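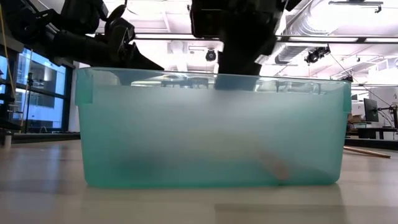
Sorting Small Things Into Bins: Project Report

1. What we wanted to find out

Our group chose storage because all of us share kitchens in the student housing on Donau Street, and the drawers there are a mess. Spoons of every kind end up in one tray, and people take whatever is on top. We wanted to know if sorting by handle color into open plastic bins would make it quicker to find a matching set.

2. The bins

We started with a bigger storage bin in mint green. The plastic is cloudy, so from the side the contents are only dark or light shapes. A long tan item can be told from a dark one, but not much more than that. It has a handle tab at each end and rounded bottom corners, and it sits flat on the floor. For spoons we decided that a bin like this was too much. Small things spread out over the bottom and have to be looked for from above.

After that we changed to three small bins in a row down the middle of a wooden table. Pink was for gold spoons, orange was for silver utensils and the ones with lavender-gray handles, and green was for orange-red handles. We did not match the bin color to the handle color. Takumi wanted to, but we couldn't get the right bins for the 300 yen each we had allowed.
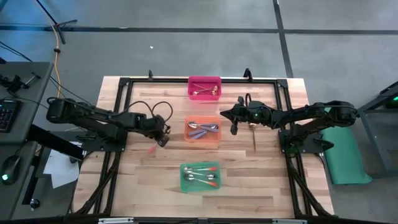 Haoran Zhong

3. Layout on the table

I wrote this part because I planned the layout. The orange bin is near the center, with pink behind it and green in front. In the green bin the spoons lie sideways with the bowls to the left and the handles to the right. In the pink bin the gold handles are at an angle and the bowls bunch up on the right side. I prefer the green one. The handles are easier to pick out when they all point the same way.

4. Problems

The thin gold handles slide over each other, so that bin looks untidy soonest. Reiko Shimada suggested a strip of rubber mat on the bottom. We have not bought it yet.

We also argued about the orange bin, since it mixes two kinds. A fourth bin would fix this but takes up more table.

5. Next steps

In April we will try the same three bins in a real drawer, which is 49 cm deep. Chiharu Hamada will measure the other kitchens first.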